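Thread on hard water and hand-washing wool, written up from notes I have kept since September. Mostly chemistry, a little plumbing. 1/

Background. I moved from Cultovbridge to Ikbridge and my jumpers went stiff within two months. Same wool, same soap, same method. The supply in Cultovbridge comes off moorland and is soft. Ikbridge draws from chalk. 2/

Hardness is dissolved calcium and magnesium, usually quoted as milligrams per litre of calcium carbonate. Anything above 200 counts as very hard in most of the tables you will find. My test strips at the kitchen tap sit in the top band, below which you would have to go a long way to reach Cultovbridge. 3/

Soap and detergent are different things and the difference matters a good deal with this water. Soap is the sodium or potassium salt of a fatty acid. Put it in hard water and the calcium takes the place of the sodium. Calcium soap does not dissolve. It comes out as curd, the same grey stuff that rings a bath. 4/

Curd in a bath is a nuisance. Curd in wool is worse. It lodges between the scales of the fibre and rinsing in more hard water does not shift it, as each rinse brings fresh calcium to whatever soap is left. That was my stiffness. 5/

Kulap Ongart, who taught me to spin, uses olive oil soap flakes and always has. She lives in Cultovbridge. Her method is correct for Cultovbridge. 6/

Options, in the order I tried them.

Vinegar in the last rinse. It helps a bit. Acid turns calcium soap back into free fatty acid, so the curd softens but you are left with a greasy film instead. The handle was better and the smell was worse. 7/

Washing soda in the wash. It softens the water very well by throwing the calcium down as carbonate. It is also strongly alkaline and wool dislikes alkali. I did this once, to a sleeve I did not care about. The sleeve felted at the cuff. Fine for cotton. 8/

Rainwater. Close to zero hardness and free. The butt at the back holds 60 litres, and a jumper with three rinses uses more of that than I expected. It needs to go through a cloth first, or you are rinsing your wool in moss. 9/

A neutral liquid detergent made for wool. The calcium salts of most of these stay in solution, so there is no curd to lodge anywhere. Cheap, dull, works in tap water. I should have started with it. 10/

Bensaid asked in replies about ion exchange jugs. They do take out calcium, but slowly, and the cartridge is sized for drinking. Filling a wash with one takes most of an evening and you then need to do it again for the rinse. 11/

Stinier asked whether boiling counts. Partly. Boiling removes temporary hardness, the bicarbonate part, and leaves the sulphate part where it was. You then have to wait for the water to cool, and the scale ends up in your pan. 12/ 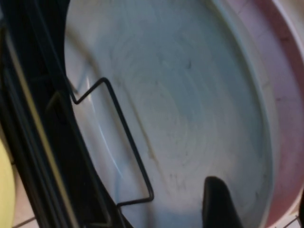
Residue is the thing to look for once you have changed method, and it is easier to find on plastic than on wool. Drain the water off, leave the vessel to dry and look at it with a light to one side. On a pale floor like this one you can pick out the specks, the short greyish streaks and the thin tan smear across the middle. Looking will not tell you what any mark is made of. A drop of vinegar will get you further: limescale fizzes, curd goes greasy, plain dirt does neither. 13/

Wipe it out before the next wash, whichever it was. Old curd lifts off in warm water and goes straight on to the next jumper. 14/

Temperature, as people always ask: lukewarm, and the same for wash and rinse. Felting needs heat change, movement and alkali. Keep all of them low and you can leave wool soaking for a good while without harm — the soak was never the problem. 15/

Present routine, December 2023. Wool detergent in tap water, two rinses in tap water, a last rinse in strained rainwater if the butt has any. Roll in a towel, press, dry flat. 16/

The two jumpers I stiffened came back after a long soak in rainwater and detergent, repeated over a weekend. The felted cuff did not and will not. 17/

Next thread will be on reading a water company hardness report, including degrees Clark, which I still have to convert on paper. 18/18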